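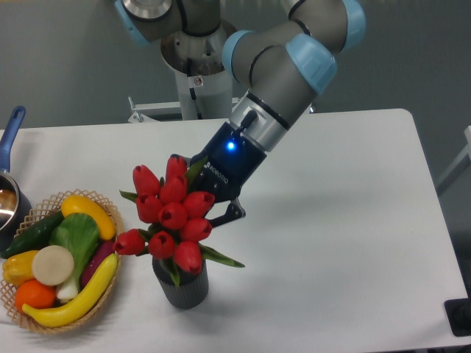 Red tulips (artificial), dark grey vase.

Aug 21, 2024

Right. My employer has offered us all free access to Brevis, an app that says it will help you cut down on drinking. I've read the leaflet, the website and the small print. A thread, and it's a long one. 1/

First, I've nothing against people drinking less. I stopped in April after years of saying I would, and I'd like anyone who wants to do the same to get decent help. That's why leaflets like this one annoy me. 2/

The headline claim is "72% of members cut their drinking". It's on the front, on the back and on the sign-up page. There's no footnote on any of them. I had to dig out a PDF from Perkell, the company that makes the thing. 3/

So, the PDF. 3715 people signed up. At the end they were all sent a questionnaire. 1771 filled it in. The 72% is 72% of those. 4/

Which means more than half of the people who joined aren't in the sum at all. Did they stop drinking? Carry on as before? Drink more? Delete the app on day two? Perkell doesn't know, and the leaflet doesn't mention them. 5/

Who do you think answers a survey from an app that asks how well you've done? I've dropped out of enough things in my life to know I don't fill in the form afterwards. 6/

If you count every missing person as "no change", 72% turns into 34%. That's probably too harsh, as some of them will have done fine. But it's a long way down from the big number on the poster by our lift. 7/

Next: "cut their drinking". By how much? The PDF says "any reduction on the starting week". One fewer glass of wine would do it. So would having a cold. 8/

And think about when people sign up. Usually after a bad week. I certainly went looking for help after my worst ones. The week after a bad week tends to be a bit better whatever you've downloaded. 9/

Was there a comparison group? No. No group who were just handed a notebook and told to write down what they had. I'd love to see that one. I suspect the notebook would do all right. 10/

How long did they follow people for? 4 weeks. I could do 4 weeks standing on my head. I did it every January for years and was back to normal by the middle of February. 11/

Melati Govindasamy, who sat through the lunchtime demo with me, asked the Perkell rep whether there was any data at six months. He said it was "on the roadmap". She asked which year of the roadmap. We moved on to the colour themes. 12/

Now the "specialist coaches". The site calls them "trained in behaviour change". Trained by whom? By Perkell, on a course run by Perkell. I asked how long the course is and got a link to the page that says they're trained. 13/

They may be lovely people and good at it. But a coach isn't an alcohol nurse, and the app should say that in large letters. It says it in grey, under the cookie settings. 14/

This next bit is serious. If you drink heavily every day, or you get shaky or sweaty when you don't drink, please don't just stop because an app has set you a target. Sudden withdrawal can be dangerous. Talk to your GP or a local alcohol service first. 15/

I went through the Brevis sign-up as a pretend very heavy daily drinker to see what it would do. It congratulated me on taking the first step and suggested a dry weekend. I've reported that to them. An automatic reply so far. 16/

Privacy. HR says nobody at work sees your entries. The policy says "aggregated insights may be shared with the sponsoring organisation". Our office in Drekotia Street has a very small finance team. How aggregated can that be? 17/

Kieran Mapplebeck has replied to say he used it and it helped him. Good, and I mean that, Kieran. It's possible for it to help you and for the leaflet to be rubbish. 18/

What I'd ask before signing up to any of these: how many started, how many were still there at the end, what counted as success, and who do I get if things go badly? If they can't answer in plain English, keep your phone number to yourself. 19/

Several of you want the PDF. It's on their site under "Resources", then "For partners", then right at the bottom. If it moves, tell me, I've saved a copy. 20/20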